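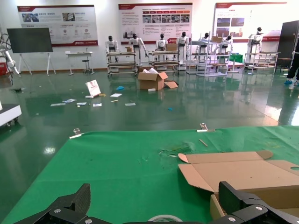

I have always been a bad packer, and I say it without shame. In my family, it was my aunt Lempi Eskola who packed, and the rest of us carried. When I moved from Ostwood to Garville, I had to learn it at the age when other people already teach it to their children. The first thing I learned is that a box does not want to be thrown away. A flat one, opened out on a green cloth with its flaps and its half-round cutout, takes almost no place, and it is still a good box. It needs only tape. So now I keep them flat, behind the door of my small room, and I have up to 96 liters of future boxes there, if I calculate correctly.

The second thing is the filling. My aunt used newspaper, and all our plates had gray fingers on them for a week. I prefer the white kind which comes inside other people's parcels. I leave it in the box where it arrived, with the flaps open, until I need it. It stands up out of the box like bread which has risen too much, but I don't press it down. When it is pressed, it protects less.

The third thing is the one I still do badly, and it is the floor. During packing, everything goes to the floor: papers, a loose flap, small pieces of something. I tell myself that I will pick them up at the end. But at the end I am tired, and a sheet of paper on a shiny floor is slippery. On Thursday I stepped on one and sat down very quickly.
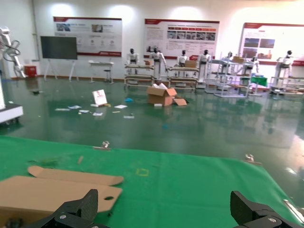
After this, I made a rule for myself. When one box is closed, I stop for five minutes and collect the papers before I open the next one. It feels slow. Last month I had eight boxes to prepare for my cousin, so it was 40 minutes only for bending down, and my back had an opinion. Still, I found the receipt which I would surely have lost.

My cousin wrote that everything came whole, except one cup, and that cup had a crack before. I will write next time about labels, because there I have a different opinion from my aunt.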